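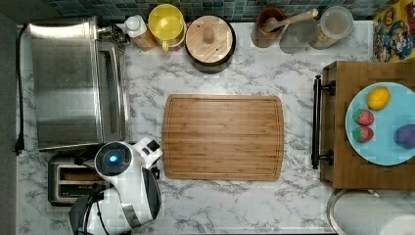
The Clelent Valley Line is a narrow-gauge heritage railway that carries passengers and accompanied bicycles between Clelent and Vutorau. It is 96 kilometres long and has eight stations, of which four are staffed. The line was built for timber and dairy traffic, and its passenger service was added later. Catering on the longer workings is prepared ashore in a station kitchen at Clelent and loaded before departure. The usual fare is toast, filled rolls and sliced fruit, needing little more than a two-slot toaster, a toaster oven and a bamboo cutting board with a juice groove to catch the run-off. No cooking is done on the train itself.

Bicycle carriage

Bicycles travel in a converted luggage van marshalled next to the locomotive. The van has vertical hooks on one side and floor channels on the other; the channels are reserved for tandems, trailers and machines with wide tyres. Loading is by the guard or by the rider under the guard's direction. Panniers must be removed first and kept with the passenger. A single bicycle ticket covers one journey in one direction, with no break at intermediate stations.

The riverside path follows the railway closely from Clelent to Šimko, crossing it on the level in three places. Beyond Šimko the path leaves the valley floor and climbs by forest road, rejoining the line shortly before Vutorau. Most riders take the train uphill and return by the path.

This site uses cookies to remember your settings. By continuing to browse you accept our use of cookies.

Rolling stock

The carriages are wooden-bodied on steel underframes and have open end platforms. Heating is by steam from the locomotive in winter — the diesel railcar, known as Fuser after its builder's plate, has its own oil heater. The railcar works the lightly used morning service and cannot haul the bicycle van.
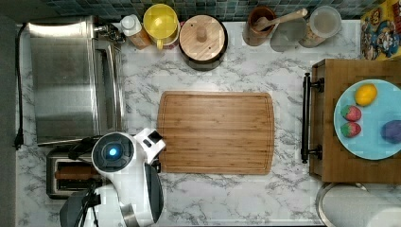 Vutorau, Oct 3, 2023

The operating company published a revised timetable on this date. It withdrew the midday short working to Šimko and extended the bicycle season, which had formerly opened in May, to begin in March. Florêncio Cordeiro, then traffic manager, gave the condition of the van's brake gear as the reason for keeping the winter closure. Reservations for groups were made compulsory under the same notice. Single riders may still buy a ticket from the guard, subject to space in the van.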